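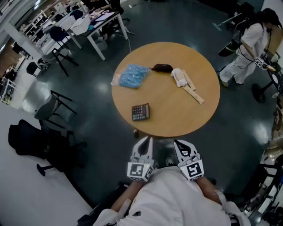

Category: Team notes > Minutes

Handheld gripper fault, review meeting
April 25, 2021
Posted by: Erkwood site office

Present: Erkwood floor team, Futora support (by phone). Apologies from Brirkum, will read the notes.

1. What happened
Right-hand unit, station 5. Fingers shut by themselves during table work, trigger not pressed. Caught the operator's thumb while clearing the table. Bruise, no cut. First aid given, entered in the accident book. Unit switched off and tagged.

2. Cause
Not settled. Futora think trigger spring sticking half way, so the unit reads a squeeze that isnt there. Log has 122 false close signals on that unit since its last service. Left-hand unit has none. Service is due every 3000 cycles, ours was over. Reminder went to an old mailbox.

Floor team asked why the light stays on as normal when this happens. Futora: light shows power only, says nothing about the trigger. Not good enough, everyone agreed. To go in the Sầm software request.

3. Until fixed
- Tagged unit stays out of use, goes back to Futora
- All others: trigger check before each session, write it down
- Power off before putting fingers anywhere near the claws, incl. to free a stuck ruler or bag
- Cables on the floor to be taped, raised last time aswell
- Chairs pushed back from the round table before starting

4. Spare unit
Futora can lend one. Delivery date not given. Erkwood to chase.

5. AOB
Service reminders to go to the shared mailbox from now on. Brirkum to check their own cycle counts and report back.

Next meeting when Futora's report is in.

Contact the site office | © Erkwood | Back to top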